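**To:** prurnholm-residents
**Subject:** Re: Contents insurance, is anyone else being asked for a list?
**Date:** 27 Aug 2019

Oisín Mac Suibhne wrote:

> Hello all. My renewal came through from Elwood and they now want an itemised list of anything "of a personal and valuable nature", with a figure against each thing. Last year they were happy with one number that I made up in the kitchen. Has anybody done this, and how much detail do they really want? Also is it worth paying Cronin's for a proper valuation or is that just a nice day out for Cronin's?
>
> Separately, whoever has the long ladder, could I have it after you.

Oisín,

The ladder is at number 22, behind the shed, and has been since January. Help yourself.

On Elwood: yes, same letter, same phrase. I rang them to ask what a thing of a personal and valuable nature was, and a very patient young man told me it was anything I would be upset to lose. I said that covered the dog and most of the garden. He said neither of those was contents.

I've now done the whole thing, so for anybody else with the letter on the hall table, my notes follow.

## What they want

The form has room for a name, a short description, where you got it, when, and what it would cost to replace today. That last one is where people come unstuck. What your mother paid for it is of no interest to them, and neither is what you'd get for it at the market. They want the price of walking into a shop tomorrow and buying the nearest equivalent, which for half my jewellery would mean finding a shop that still thinks like 1974.

Descriptions can be short but they need to tell one thing from another. I had written "bracelet, gold" against two separate entries and the form came back. "Open cuff, gold, braided pattern" went through without a murmur. 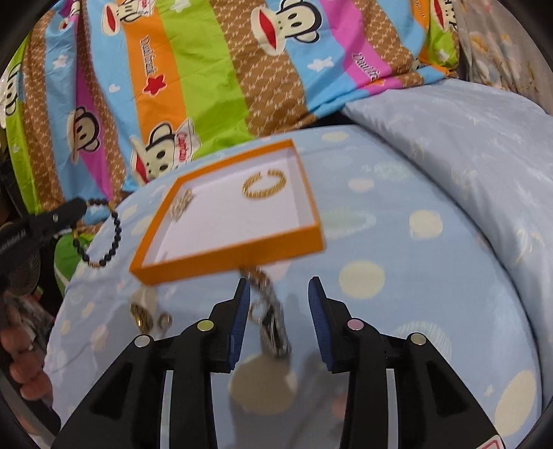
## Costume jewellery

Put it in or leave it out, but be consistent. Elwood's line is that anything under £50 goes into general contents and needn't be listed. I spent an entire evening agonising over beads before I read that paragraph, it being on the back of the second sheet under a heading about bicycles.

If something has sentimental value, they are sorry to hear it and will pay you nothing for it. I did try.
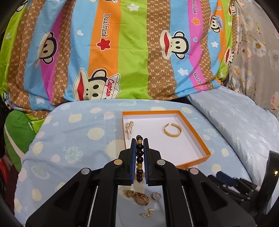

*Black beads with gold spacers.*

## Cronin's

To answer your question, it is a bit of both. They charge by the item, so don't do what I did the first time and tip out the whole drawer on the counter. Decide at home what might be worth something and take only that. They are very good on watches and rather bored by everything else. You get a typed sheet with a signature on it, and Elwood accept it as gospel.

My total came to £3,732, a good deal more than I had been guessing and a good deal less than my sister had always implied. The premium went up by slightly less than the price of the valuation. I leave you to decide who came out ahead there.

Do ask them to put gold-coloured things down properly. If it's plated they should say plated. I had one brooch down as gold for thirty years on the strength of something my aunt said at a wedding, and I would sooner have heard the truth from Cronin's than from a loss adjuster.

## Keeping the list

My nephew put me on to Stasta, one of those household inventory things you use on the computer. You type the item in, attach a picture and a receipt if you have one, and it adds up the column. The free version does 2 rooms. I have put the entire house down as "Upstairs" and "Not upstairs" and it hasn't complained yet.

It has views on spelling, mind. It would like everything to be "jewelry", and it changed my "cheque stubs" to something I can't repeat on a residents' list. Check it before you print. 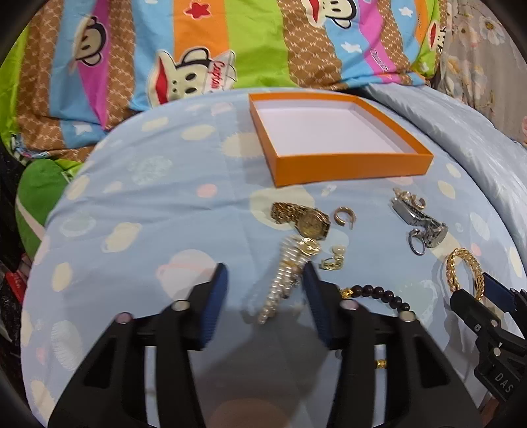

Print it you should, though. Keep one copy out of the house, with a relative or at the bank. I had mine neatly filed in the bureau until the patient young man at Elwood asked what would happen to it in a fire. There was a long pause on my end.

## Things I still don't know

- Whether you have to redo it every year or only when something changes. The letter says "periodically", and that could mean anything.
- Whether the cover holds if you lend something to a daughter for a party. I have asked. They are "looking into it".
- What counts as a set. Earrings, evidently, but they went quiet when I mentioned having only the one.

If you want to see my form before you fill yours in, come round, but ring first as the bell has gone again. And please take the ladder straight back to 22 when you've finished, as I'm next in the queue for the gutters.

M.
(the house with the green gate)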